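How Does Bread Turn Into Toast?

Have you ever stood in the kitchen in the morning, still a bit sleepy, waiting for your toast and wondering what goes on down in those slots?

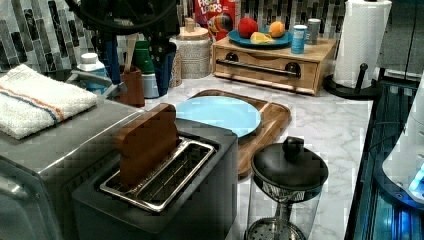 Inside a toaster there are thin wires, and when electricity runs through them they get so hot they glow orange! First the heat dries the outside of the bread, which makes it crunchy, and then it turns the bread brown and gives it that lovely toasty smell (my favorite smell in the whole house). Never poke anything into the slots, please, and ask a grown-up to help you.

While you wait, you can set out a plate and think about toppings, or maybe a piece of fruit to go with it.

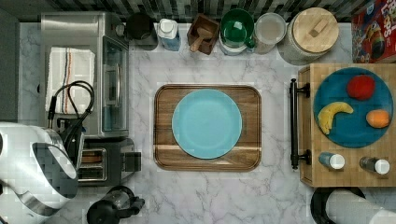

R. Correa

Now, what will you put on yours? Butter melts best while the toast is still warm, so spread it right away!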